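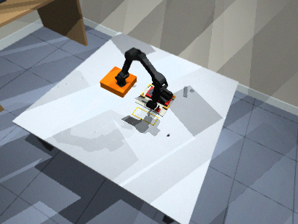

I have been collecting coins on and off since school, and this year I finally decided to deal with the box of foreign change that came from my grandmother's house. For most of July it sat on the floor next to my desk. To sort it I wanted a big white table with nothing much on it and decent light coming across the top, and I ended up clearing the one in the spare room. The box holds 300 coins, nearly all of them base metal and nearly all of them worn.

I started by country, which was a mistake. Half the pile was German or Austrian and the rest was spread so thinly that I had little heaps of one or two coins all over the place. On the second evening I swept it together and started again by size, then by metal, and only then by country. A magnet helps with the steel and zinc pieces from the war years.

The best thing in the box is a Maria Theresa thaler, the usual 1780 type. Everyone who has looked through a dealer's tray has seen one, and they were restruck for so long that the date tells you very little. Mine looks like a later strike to me. It has been polished at some point, probably with something meant for cutlery, and the high parts of the hair are flat. I paid nothing for it and I am keeping it.

There were also 7 tokens that I could not place at first. They are brass, with a hole in the middle and the word Hanside around the rim. I went through two catalogues before trying the shelf of old fair lists I keep in the hall, and one of those had a line on them. They were canteen tokens from a shipping office. The list priced them at 60 pence each, and I doubt they have gone up much.

For storage I have gone back to paper envelopes. I bought a pack of 1000 from a seller called Vindberg, which is far more than I need, but the small packs cost nearly as much. They are acid free and take pencil well. I write the country, the date and where the coin came from, and on the back anything I am unsure of. The plastic flips I used before had gone sticky, and two bronze coins in them had turned green along one edge. Those are now soaking in distilled water and I will see how they look at the end of the month.

I have not cleaned anything else and don't plan to.

Still to do: the Scandinavian pieces, a tin of British pennies I haven't opened, and a small bag of coins so worn that I may just leave them in the bag. If anyone has a spare list with the Hanside tokens in it, please leave a comment, as my copy is missing the page after.

Posted by Jono, Sep 24, 2022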